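The cups are finally out of the attic

October 10, 2020

I have been putting off the cups since spring. They were in two boxes at the back of the attic, behind the Christmas stand and a fan that doesn't work, and every time I went up for something else I saw them and came back down. This week I brought both boxes to the dining room and went through them.

Some background for anyone who hasn't been reading long. For nine summers I ran the drinks at the Vornville street supper. It started because I owned a big cooler and said yes on the phone. The first year we had nearly 50 people and I bought thin plastic cups at the last minute. They cracked if you squeezed them, and they blew off the tables as soon as they were empty. I spent the end of that evening walking up and down the curb with a trash bag.

After that I bought a case of ribbed white ones with a proper rim. The ribs help. You can hold one with a wet hand and it doesn't slide, and it stands up better in a breeze. I washed them after each supper and used them again the next summer. People thought this was odd at first, and a few still threw theirs in the trash out of habit, so I lost some every year and topped them up when I could find the same kind. That got harder. The closest match I found later had a narrower rim, and the two kinds don't nest together. They look as if they do, but they jam about halfway down and you need two people to pull them apart.

That was the state of the boxes. Old kind and new kind mixed, some jammed, and a good deal of attic dust. One box had gone soft at the bottom. I also found a bag of clothespins, 16 place cards from something I don't remember, and the good bottle opener, which I replaced two years ago.

I cleared the white table and wiped it down before I started. It is a good table for this kind of job. Dust shows on it, so I could tell when a cup needed a second wash, and it is long enough to keep the clean ones away from the dirty ones.

The washing was the slow part. I did them in the kitchen sink in warm water with a little dish soap, and a bottle brush for the insides. The outside is worse than the inside, because the dust settles into the grooves and a sponge goes right over the top of it. An old toothbrush run up and down the ridges gets it out. I rinsed them, set them upside down on towels and left them overnight. Don't skip the overnight part. I stacked some damp ones a few years ago and they smelled like a basement by the next summer, and all of them had to be done over.

Then the sorting. Wide rims went on the left and narrow rims on the right. Anything with a split went into a bag for the garage, where I use them for mixing paint and starting tomatoes. For the jammed ones, I stood the bottom cup in hot water for a minute and twisted. Pulling straight up does nothing except bend the rim. Two pairs would not come apart at all and they are now tomato cups.

I tried tall stacks first because they use less space in a box. They also lean. I got one up past my elbow and it went over and took a second one with it, and I was on my knees under the sideboard for a while. So I went back to short stacks. They stand straight, you can carry one in each hand, and if you drop one it isn't a disaster.

Chih-ming Chow from across the street has agreed to take the narrow ones for his daughter's school, where they go through a lot of them for paint water. He offered me a jar of his pickled radish for them and I did not argue. I'm keeping the wide ones. There was no supper this year, of course, and I don't know about next year, but they take up one box now and I can live with one box.

The new box is a clear one with a lid that clips. I put the stacks in on their sides with a dish towel between the layers, wrote CUPS – WIDE on a piece of tape and stuck it to the short end, since that is the end that faces out. It went on the hall closet shelf and not back up to the attic. The attic gets very hot in summer and I think that is what made some of the old ones brittle.

Still to do before November: the paper plates (there are more than I thought, and something has chewed the corner of one pack), the tablecloths, and the string of lights with the bad plug. The tablecloths will need ironing and I am in no hurry about those. If anyone in town wants a drinks cooler with one good wheel, leave a comment and I'll put it out on the porch.

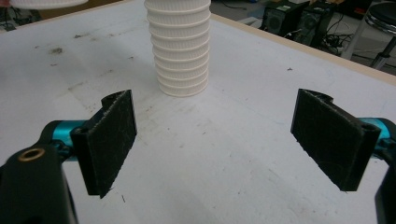
White ribbed cups, stacked on the table.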